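About us

Hello! We're Privis, a small shared workshop that builds robot hands you hold yourself, and the software that learns from them. I'm writing this page because I was the one who moaned that the old one was just an address and a map, so the job landed on me. Fair enough.

How we got going

Privis started in July, in a spare bedroom, with a soldering iron on the windowsill and a carpet that never forgave us. I'd been trying to build a full robot arm at home for ages and kept getting stuck on the same thing. The arm would move, after a fashion, but I had no decent way of showing it what I wanted. So I gave up on the arm for a bit and made only the hand, with two fingers and something to hold it by, and walked round the house picking things up with it. It was the most fun I'd had with the project in months!

After that a few of us moved the lot into the shared workshop on Ullum Lane, where we still are. There are 4 benches, a bandsaw we share with the furniture people next door (lovely lot, very tidy, we're a trial to them) and a kettle that takes its time.

What we make

Our main build is called Indier. It's a hand-held gripper with a camera on it. You hold it and do ordinary jobs with it, tidying or sorting or putting the shopping away, and the recording goes off to train a robot to do the same sort of job later. The current one has a black body, padded fingers and far too many screws, and we've stripped it down and put it back together more often than I'd like to admit.

The second project is Lie, which is the software side. It takes the recordings, lines up what the camera saw with how far the fingers were open, and throws out the bits where somebody sneezed or went to answer the door. Lie was meant to be a weekend job. I've stopped saying that to people.

We do most of our recording in real homes, usually our own. A clean bench with a wooden block in the middle is fine for checking a motor, but it teaches you very little about crisps. Soft packets slide and crinkle and fold in on themselves, and a box of tissues wants a completely different sort of hold, and on a bed everything sinks a bit when you press on it. Snacks on a bedspread have become one of my favourite tests for the fingers. Shiny foil next to a towel is a proper challenge.

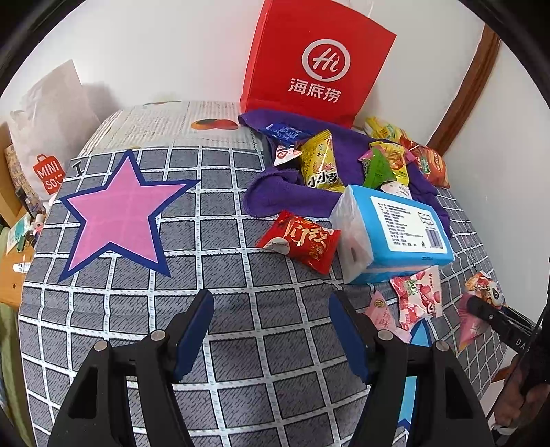

How we work

Slowly, and mostly in the evenings. We all have other jobs, so the workshop gets going after tea and goes quiet when the last bus is due. Somebody prints, somebody files the printed bits down, somebody sits in the corner with Lie and mutters.

Everything we've learned goes in the build log, mistakes included. It's up to 134 entries now, and a fair number of those are about finger pads. We've tried foam, rubber matting, bicycle inner tube and the grippy stuff you line drawers with. The drawer liner was brilliant for an afternoon and then peeled off in a sulk. If you're building something similar, do read those entries first, they'll save you a lot of glue.

We've made over 700 recordings so far. They vary a lot, I'll be straight with you. The early ones are wobbly and the light's all over the place, but we keep them, and every so often one comes in handy when we change something in Lie and want to see if it can cope.

Coming to see us

You're very welcome, whether you've built things before or not. We hold 3 open evenings a month and you can have a go with Indier, bring your own half-finished robot for a bit of sympathy, or just sit and chat. Tools are shared, tea is free, and biscuits are down to whoever remembers. Please do tie long hair back near the bandsaw, and if you're under sixteen bring a grown-up along.

If you'd like to build an Indier at home, the parts list and the printing files are at the front desk and we'll happily copy them on to a stick for you. You'll want a printer, a decent set of small screwdrivers and a bit of patience with the finger joints, which like to be done up snug and then backed off a quarter turn.

Ring the bell on the Ullum Lane side (the yard door sticks) and give us a minute to get down the stairs.

Page last updated 13 January 2018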